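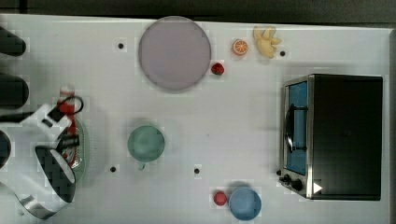
Tadeusz Dudek wants to know why I keep going on about success rates when, in his words, a policy that works in the lab and falls over in the flat next door hasn't learned anything. Fair point, and it's been nagging at me since August!

So, the method. We train on 615 demonstrations, all done by hand (my wrists are still complaining), and each one gets cut into short chunks. The model guesses the next chunk of movement, does the first bit of it, then looks again and guesses afresh. The new part, which we pinched from the Makowska write-up and fiddled with, is that it makes 3 guesses and goes with the one closest to what it was already doing. Less dithering over the cup, basically.

Same training, same arm, and with the guess-picking switched on we got 41 more good runs out of 2406 - which sounds tiny, I know. But nearly all of them came from layouts where the fruit and dishes had been shuffled about, and that's exactly the bit Tadeusz is cross about.

I haven't tried it in anybody's flat yet. The oven door is still the weak spot, and I'd like to redo those runs with a slower pull first.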